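4. The student recording project

4.1 Setting and participants

The work reported in this section was carried out as a one-term option within the second-year module on robot learning. Students who chose the option were asked to produce a small but complete set of demonstrations of everyday tasks done by hand, to check it, and to use it to train a simple policy. The option ran for the first time in August, under the course name Husta, and was open to all students who had passed the introductory programming paper. No earlier experience with robots was required, and most of those who enrolled had none.

Teaching took place in the shared laboratory on the ground floor, which stays in general use during recording hours. Each group was given a table, a pair of wrist-worn sensor rigs and a login to the recording software, Jinix, which had been written by a previous year's class and was maintained by the teaching staff. Sessions were booked in blocks of 30 minutes. Groups could book more than one block in a day, although they were advised not to, as the quality of folding in particular tended to fall in the second hour.

4.2 Tasks

Each group recorded the same two tasks, so that results could be compared across groups. The first was moving small household objects between marked places on the table. The second was handling a single piece of cloth — first flattening it, then folding it twice. Cloth was chosen because it is hard to describe by rule. Students who had written a working program for the first task in a matter of days found that the same approach gave them very little on the second, and this was one of the main teaching aims of the option.

4.3 Recording procedure

The person giving the demonstration sat at the table and wore one rig on each wrist. Every rig carried a cube printed with square markers, from which the position and turn of the wrist were worked out. The hands themselves were left free to grip and smooth the cloth in the usual way. Ordinary objects were allowed to remain on the table, provided that they did not block the markers, and the towel was crumpled afresh before every attempt. Figure 4 gives a view of a cloth session.
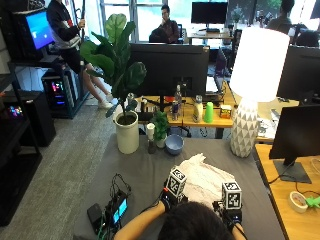 Figure 4. Cloth handling with a marker cube on each wrist. The electronics unit is at the left of the table.

4.4 Checking and results

The groups together recorded 307 attempts at the cloth task. Each attempt was then watched in full by a student from a different group, using the review tool Dremik, and was marked as kept, doubtful or rejected. Some 104 attempts were rejected. The most common cause was a marker cube hidden for too long by the other arm, followed by attempts that had been stopped before the second fold. Doubtful attempts were passed to the teaching staff, who made the final decision.

A fixed set of 100 attempts was drawn from those kept and was used by all groups for training, so that no group gained from having recorded more than another. Policies were run on Tyagi, the department's two-armed teaching robot. Flattening was learned to a fair standard by most groups. The first fold was less reliable, and the second was completed by one group only. Written reports suggest that students came to regard the checking stage as the most useful part of the option — several asked for it to be moved earlier in the term, and this change has been made for the coming year.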